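Grevivance releases Duster 8, a planning and perception software for robot arms in small workshops

Sauerland, 7th September

Grevivance, a maker of software for robot arms, has released version 8 of Duster. The software takes the picture from a camera, finds the objects on the work surface, plans the grasp and the path, and sends the motion to the arm. Version 8 is available now for all customers with a running license. New customers can ask for a trial key on the company website.

The name Duster comes from the first task the software ever had, which was to wipe shelves. It does not do this anymore, but the name has stayed.

The largest change in the new version is the way the software decides where to put its fingers. In the earlier versions the user had to give a model of every object before the arm could pick it. This was acceptable for a factory that makes the same part all year. It was not acceptable for our smaller customers, who handle mixed goods and get new ones every month. Duster 8 works from the shape that the camera sees at this moment. It looks for places where two fingers can close safely, gives each place a score, and tries the best one first.

"Our users asked for this more than for any other thing," says Eluned Rosser, head of product at Grevivance. "They told us that the arm was ready in one morning, and then they were sitting for two weeks with the models. We wanted to give these two weeks back."

For the development the team used a set of toy foods, among them peppers, a banana and a flat triangular piece of bread or pastry. The set was chosen for its difficult shapes. A bell pepper is round on one side and has deep folds on the other side. A banana has a curve, so the middle of its bounding box can lie next to the object and not on it. A flat piece gives the fingers very little height to work with. 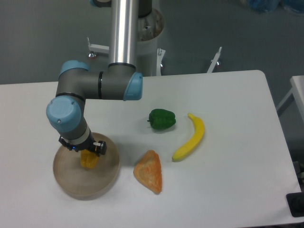

The second change is in the placing. Many planners treat the release as the simple end of the path: the arm goes to a point, the fingers open, the task is finished. In Duster 8 the release is planned together with the grasp. Before the arm moves, the software checks if the chosen grasp also allows a good release at the target. If the fingers would touch the rim of a bowl or a box, this grasp gets a lower score and another one is taken. The user draws the target area on the screen and can set a height for the release.

This had a cost in computing time, and the first internal build in May was too slow to be used by customers. Marek Říha, who leads the planning group, rewrote the collision check so that it keeps the results for the parts of the cell that do not move, such as the table and the base of the arm. Only the area near the objects is calculated again. In the internal test series of 728 pick and place cycles, the average planning time was 32 milliseconds on the standard control computer.

"I would like to be exact about this number," says Říha. "It is the time for the planning only. The time for the camera and for the motion comes on top. If a customer has many objects which lie on each other, it will be longer, and we have written this in the manual also." 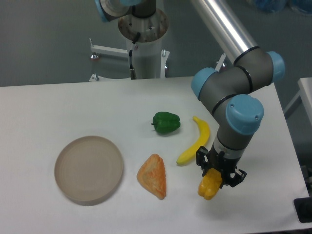 A further new part is the session recorder. It saves the camera pictures, the scores of all grasps, the planned path and the joint positions with one common clock. The user can stop the replay at any moment and see which grasps the software considered and why it refused them. Refused grasps are shown with a short text, for example "finger too near to neighbor object" or "wrist limit at release". Until now this information was only in a log file, and mostly our own support staff could read it.

The recorder was tested during the summer by Melell, a company that packs sample boxes for kitchen shops. Hartmut Rieger, production manager at Melell, used it to find the reason for a problem which returned every few days. "We believed that the camera was bad," says Rieger. "In the replay we saw that the path was going too near to the joint limit, and the software was waiting for a better one. We moved the box by a hand's width and after this it was good."

Sessions can be exported in an open file format. They stay on the computer of the customer, and nothing is sent to Grevivance if the customer does not choose it.

Other changes in Duster 8:

New calibration assistant with step by step pictures
Speed limits can be set separately for the empty and the loaded gripper
The stop and resume function now keeps the last planned path
Better detection of objects with a color near to the color of the background
User interface in English, German and Czech

Some limits remain. Duster 8 supports grippers with two fingers. Suction grippers are planned for a later version, but there is no date yet. Transparent objects are still difficult for the perception part, and we do not recommend the software for them. Duster is also not a safety system. The safety functions of the robot and of the cell must be installed and checked as before.

The price for a new license is 894 euros per arm and year. It includes updates and support by email. Customers with version 7 get the new version without an extra payment. Their old object models can still be used, and the two methods can be mixed in one task. Sieglinde Albers, who is responsible for customer support, asks users to make a backup of their cell settings before the update, as the file format of the settings has changed and version 7 cannot open the new files.

Schools and training centers can get a reduced license. The conditions are sent on request.

Press contact:
Roswitha Hollmann
Grevivance, Press Office
Sauerland, Germany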